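생활공간정리론 강의 노트
5주차: 칸형 선반의 사용과 식품의 임시 보관

이번 주 범위
지난주에 문이 달린 수납장을 다루었고 이번 주는 문과 서랍이 없는 칸형 선반을 다룬다. 교재는 3장 뒷부분이며, 부록의 치수표는 시험 범위에 넣지 않는다. 실습 과제 안내는 이 유인물 끝에 있다.

1. 칸형 선반의 구조
칸형 선반은 수평판과 수직판이 만나 격자를 이루는 가구이다. 수평판은 물건의 무게를 직접 받고, 수직판은 그 무게를 아래로 전달하면서 선반이 옆으로 기우는 것을 막는다. 뒤판이 있는 제품은 흔들림이 적다. 뒤판이 없는 제품은 벽 고정이 필수이다.

용어를 정리해 둔다.
칸: 네 면의 판으로 둘러싸인 한 구획
칸막이: 칸과 칸 사이의 수직판
앞턱: 수평판의 앞쪽 끝면
유효 깊이: 앞턱에서 뒤판까지의 안쪽 거리
나사 구멍: 조립이나 보강에 쓰는 구멍. 겉으로 드러나는 경우 마개로 막기도 한다.

강의에서 예로 드는 선반은 파식스(Pasix)의 조립식 제품으로, 전체 높이는 1156mm, 칸의 유효 깊이는 274mm이다. 이 깊이는 접시나 작은 바구니에는 충분하지만 큰 냄비는 손잡이가 앞으로 나온다. 손잡이가 앞턱 밖으로 나오는 물건은 통로 쪽 칸에 두지 않는다.

2. 칸을 나누는 기준
칸의 용도는 물건의 종류보다 꺼내는 횟수로 먼저 정한다. 매일 쓰는 것은 허리에서 눈높이 사이, 한 달에 한두 번 쓰는 것은 맨 위 칸, 무거운 것은 맨 아래 칸에 둔다. 같은 칸에 성격이 다른 물건을 섞어야 할 때에는 상자나 쟁반으로 경계를 만든다.

빈칸도 계획에 포함한다. 모든 칸을 채운 선반은 새 물건이 하나만 들어와도 배치가 무너진다. 2학기 실습에서 쓰는 배치표에는 빈칸을 따로 표시하는 난이 있으니 비워 둔 이유까지 적을 것.

3. 과일을 선반에 둘 때
과일은 장기 보관과 임시 보관을 구분한다. 칸형 선반은 임시 보관에만 쓴다. 실온에서 후숙하는 과일, 그날이나 다음 날 먹을 과일이 여기에 해당한다.

사과: 에틸렌을 많이 내는 과일이다. 다른 과일의 숙성을 앞당기므로 칸을 나누어 둔다. 다만 문이 없는 선반에서는 공기가 통하기 때문에 칸막이만으로 에틸렌이 차단되지는 않는다. 오래 둘 사과는 봉지에 넣어 냉장한다.

서양배: 덜 익은 상태로 수확하여 실온에서 익히는 경우가 많다. 꼭지 둘레를 가볍게 눌러 조금 들어가면 먹을 때가 된 것이다. 몸통까지 물러졌다면 속은 이미 지나치게 익었을 수 있다. 껍질 색은 품종에 따라 차이가 커서 숙도의 기준으로 삼기 어렵다.

바나나: 눌린 자리가 쉽게 검어진다. 판 위에 바로 두지 말고 걸어 두는 편이 낫다.

감귤류: 겹쳐 쌓으면 아래쪽부터 곰팡이가 생긴다. 한 층으로 펴 둔다.

직사광선이 드는 칸, 가스레인지나 오븐 옆의 칸, 세제를 둔 칸의 바로 옆은 피한다. 과일은 씻지 않은 채로 두었다가 먹기 전에 씻는다.

4. 놓는 위치와 꺼내는 동작
한 칸 안에서도 앞과 뒤의 조건이 다르다. 앞쪽은 눈에 잘 띄고 손이 바로 닿지만 굴러 떨어질 위험이 있다. 뒤쪽은 안전하지만 잊기 쉽다. 둥근 과일을 받침 없이 둘 때에는 수평판이 기울지 않았는지 먼저 확인한다. 배처럼 한쪽이 좁은 과일은 눕혀 두면 굴러갈 때 곧게 가지 않고 휘어 돈다.

꺼낼 때는 손가락 끝으로 집지 말고 손바닥으로 감싸거나 밑을 받쳐 든다. 익은 배는 손가락 자국이 그대로 멍이 된다. 손이 들어갈 여유는 물건 위쪽과 옆쪽에 모두 필요하며, 칸막이에 바짝 붙여 놓으면 옆 여유가 없어진다.

사과와 배를 서로 다른 칸의 앞쪽에 하나씩 둔 배치이다.

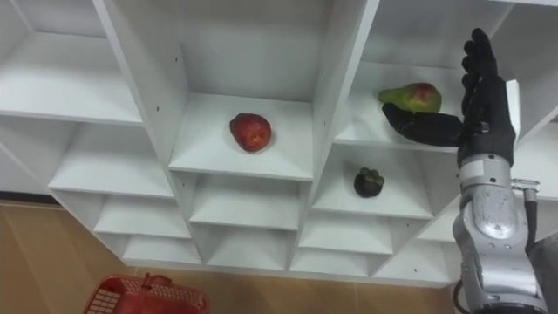

아슈라프 아므라니는 한 칸에 과일 하나는 가정에서 쓰기에 지나치게 넓은 배치이며, 자기라면 같은 종류끼리 낮은 쟁반에 모아 한 칸에 두겠다고 하였다. 쟁반을 쓰면 앞턱에서 떨어질 염려가 줄고 닦기도 쉽다는 것이다. 타당한 의견이다. 다만 쟁반에 모으더라도 과일끼리 닿지 않게 간격을 두고, 상한 것은 바로 골라내야 한다. 수량이 적은 집과 많은 집의 배치는 과제에서 각각 다루어 본다.

5. 청소와 점검
흰색 판은 얼룩이 잘 보이므로 과일을 두는 칸은 자주 닦는다. 물기를 꼭 짠 천으로 닦고 마른 천으로 한 번 더 닦는다. 판의 이음매와 나사 구멍에 물이 들어가면 안쪽 재료가 부풀 수 있다. 과즙이 마른 자국은 긁지 말고 젖은 천을 잠시 얹어 불린다. 나사의 조임 상태는 학기마다 한 번 점검한다.

과제
자기 집이나 기숙사의 선반 하나를 골라 배치표를 작성한다. 정면도에 칸 번호를 매기고 칸마다 물건, 꺼내는 횟수, 바꿀 점을 적는다. 과일을 두는 칸이 없으면 한 칸을 가정하여 계획한다. 분량은 A4 2쪽, 제출은 161호 앞 과제함, 마감은 다음 수업 시작 전이다. 치수는 mm로 통일한다.

읽을거리
샤이마 사미르, 「열린 수납과 부엌의 동선」, 수업 자료집 수록분. 표는 건너뛰고 본문만 읽어 올 것.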